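# Work at the Desk

**Sketberg Institute of Domestic Design, Moffat Gallery, Room 2**

Work at the Desk is a display on the small tasks that people carry out at ordinary household desks: mending, sorting, fitting one part into another, and putting things back where they belong. The display occupies Room 2 of the Moffat Gallery and remains open through June. Admission is included with general entry to the Institute.

The desk is usually presented in museums as a place for writing. The Institute's own holdings suggest a wider use. Among the 44 desks and worktables in the Woditz Collection, many carry marks that no pen would leave, such as shallow knife cuts, rings from glue pots, and small burns from soldering. Room 2 has been arranged with these marks in mind. Visitors are invited to consider the desk as a workbench that happened to be kept in a bedroom or a hallway.

The texts on this page follow the order of the room, beginning at the door from the main staircase and moving clockwise.

## The Room

Room 2 was refitted before the display opened. The walls were repainted in a warm gray, and the overhead lighting was replaced with lamps that can be lowered to desk height. Close work depends on light from the side, and the former ceiling fixtures threw the shadow of a person's head directly onto the work surface.

The desks stand away from the walls so that the backs can be seen. Several were never meant to be viewed from behind and are finished on three sides only. On one, a maker's pencil calculations run along the rear panel and stop halfway through a sum.

Benches are provided at the center of the room. Visitors who wish to sit at a desk may use the study table near the exit, which is not part of the collection and may be handled freely.

## Surfaces

A good surface for small work is flat, pale, and uncluttered. Dark parts show up well against a light top, and a dropped screw can be found before it reaches the floor. Household manuals in the Institute's library often recommend laying down a sheet of white paper or a pressed tea towel when the desk itself is dark.

Painted desks have long been regarded as the poor relations of polished ones. Paint was cheap, hid joints of mixed timber, and could be renewed at home. For the worker it had a clear advantage: a scratch in paint could be touched up on a free afternoon, while a scratch in French polish called for a tradesman. The painted pieces in the Woditz Collection are, as a group, the most heavily used.

Two of the tops in this section have been left uncleaned at the request of the Institute's conservators. The residue on them is under study — visitors are asked not to lean on either one.

## Drawers and Knobs

The drawer beneath the worktop is where a task begins and ends. Tools come out of it, and at the close of the job the leftover parts go into it, sometimes for decades. When the Woditz desks were received, their drawers were emptied and recorded. The contents included curtain hooks, watch glasses, fuse wire, dried tubes of cement, keys without locks, and a great many unsorted screws.

Knobs are easily changed, and few desks keep their first set. Round knobs are common on painted furniture of a modest kind. They can be gripped from any angle and pulled with two fingers when the rest of the hand is occupied. Drop handles, which are found on more formal desks, tend to rattle whenever the surface is struck or leaned upon, and owners who did close work often removed them.

Visitors may open the sample drawers mounted on the wall panel. One runs on waxed wooden runners, one on metal slides, and one has been left as it was found, with a slight tilt to the left that requires it to be lifted as it is drawn out.

## Cups, Lids, and Saucers

Every task with small parts requires something to put them in. Purpose-made trays and parts boxes were sold in large numbers, and a selection is shown in the long case. The household alternatives are shown beside them: jar lids, egg cups, saucers with a chip in the rim, cake tins, matchboxes, and the caps of aerosol cans.

A clear container has a practical merit that the others lack. The contents can be checked from the side without tipping them out, and a clear cup can be placed behind the work without hiding whatever is beyond it. Its weakness is its light weight. A sleeve will knock over an empty plastic cup that a saucer would have survived, and several of the manuals advise dropping a coin into the bottom before starting.

The long case also holds a tray made by Brillo & Woditz, a small firm that supplied repair shops and schools until it closed its works. The firm's catalog lists 1000 articles for the bench and desk. The tray has 10 compartments, each with a rounded floor so that a part can be swept up the side with a fingertip. The original paper labels are in place in all but the corner compartments.

## Hands

This section concerns the way the two hands divide a task between them. In most close work one hand serves as the clamp. It holds the larger piece upright and keeps it still, and it may not move at all for long periods. The other hand brings the smaller piece to it.

The position of the fingers changes with the size of the part. A broad piece is held in the palm or across several fingers. A thin one is pinched between the thumb and index finger, and the remaining fingers fold underneath, out of the line of sight. The hands are commonly raised a little above the surface for this stage, so that the part is nearer the eye and can be turned.

A second habit can be observed in the forearms. When a person works squarely at a desk, the arms come in from both sides and meet at the middle, and the point where they meet becomes the center of the task. Everything needed for the job tends to be set down within a hand's width of it.

*At the white desk.* The left hand holds a thin black object upright in front of a clear plastic cup, while the right brings a very thin black piece toward it between thumb and index finger. Round brass-colored knobs mark the drawers below the desk's front edge.

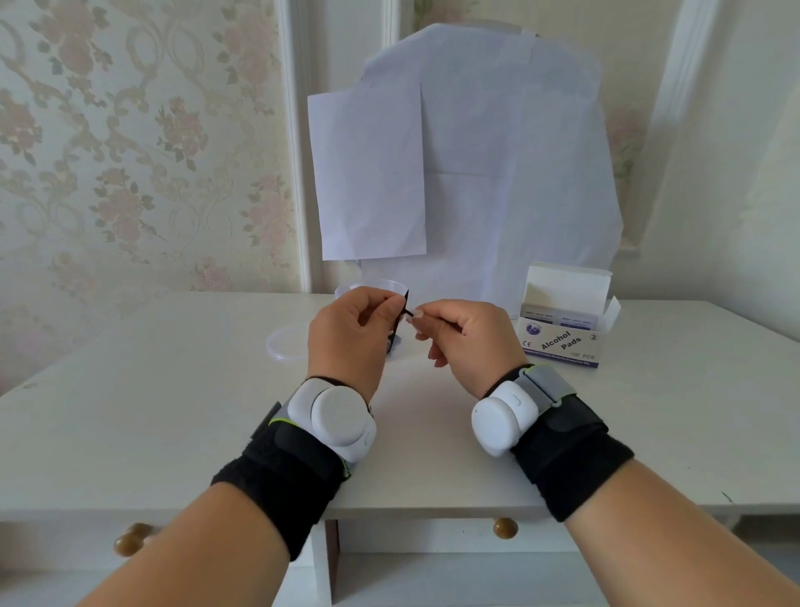

## Putting Away

The final section of the room is given to the end of the task. It is the least recorded part of domestic work. Instructions for repair generally close with the repair itself, and few of the manuals in the library say what should be done with the spare washer, the worn-out clip, or the length of wire that was cut too long.

A household guide in the Moffat bequest is an exception. It directs the reader to clear the surface from the far side toward the body, to return each tool before lifting the next, and to run a flat hand over the top to find what the eye has missed. A copy of the page is available at the study table and may be taken away.

The labeled envelopes in the last case were found in the drawers of a single desk. They are written in several hands. One reads "good ones," and the one beneath it reads "others." Their contents are the same kind of brass cup hook, and the Institute's staff have not been able to establish the distinction.

## Visiting the Display

Room 2 is on the upper floor and may be reached by the main staircase or by the elevator beside the coat room. The gallery closes at 5 p.m. The study table is supplied with a lamp, a magnifier, and a tray of loose hardware for visitors who would like to try sorting or fitting small parts. Children using the table should be accompanied by an adult, as the tray contains pieces that could be swallowed.

Photography without flash is permitted throughout the room. Tripods require written permission, which may be requested at the front desk. Large-print copies of these texts are kept in the rack by the door and should be returned there after use.

Inquiries about the Woditz Collection, including requests to see desks in storage, should be sent to the Furniture Department of the Sketberg Institute. Requests should state the type of desk and the purpose of the visit. Pieces awaiting conservation cannot be brought out.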